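Brukholm student project – help desk
Ticket 93: right gripper reads as open when it's closed
Opened by: Ya-wen Su
Picked up by: Periklis Lazaridis
Status: waiting on requester

Ya-wen Su, 11 February 2019
Hi everybody, and sorry in advance for the length, I'd sooner give you too much than too little! Our group is doing the rack task for the class project, using the pair of hand-held grippers, and the right one has started giving us odd numbers. The jaw reading should drop to 0 when I squeeze all the way. On the left it does, every time. On the right it stops at 500 and just sits there, even with the jaws fully shut and nothing between them. Fully open gives 2,000 on both sides, so that end seems fine.

So far I have restarted the Rollow logger, swapped the two USB ports on the laptop (the fault stayed with the right gripper) and run the zero routine again from the start menu. Paora Sutcliffe lent me a hand with the last one and we got the same result. I'm adding a picture of how I hold them at the racks, in case my grip has something to do with it.
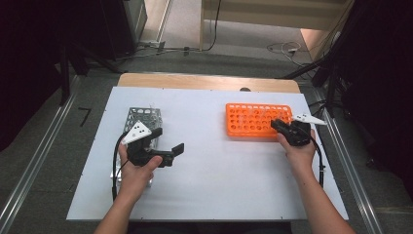

Right gripper at the end of the orange rack, left one in front of the wire rack.

Periklis Lazaridis
Hi Ya-wen, thank you for such a careful write-up, it saves me a whole round of questions. Swapping the ports was a good move and I think we can leave the laptop alone now.

I don't see anything in your grip that worries me. What I can't tell from the picture is how the cable sits where it goes into the right gripper, so please have a look at that end. Unplug it, check the pins, push it back in until it clicks, and then read the jaw value with the gripper lying on the table and again while you hold it up. If the number jumps around, it's the cable, and there are spares in the drawer marked Skilton.

If it stays at 500 no matter what, I'd guess the little magnet on the jaw slide has shifted. Fotis Chatzigeorgiou had that in August on an older pair. Please don't open the body yourself, the spring is a pain to get back in – I speak from experience.

Ya-wen Su
Cable done. It clicked, the pins look straight to me, and it's 500 lying down and 500 held up. I tried a spare as well and got the same. So the magnet, I suppose?

One more question while I have you: are the runs I recorded with the bad reading any use, or should I plan on doing them over?

Periklis Lazaridis
Magnet it is, then. Bring the right gripper to Nkechi Balogun at the bench and she'll reseat it for you. Keep the runs for now, please. The marker tracking doesn't depend on the jaw sensor, so we may be able to rescale the right side afterward, but I'd like to look at 2 of the files before I promise you anything. Could you put them in the Zuccaro folder and leave me a note here when they're up?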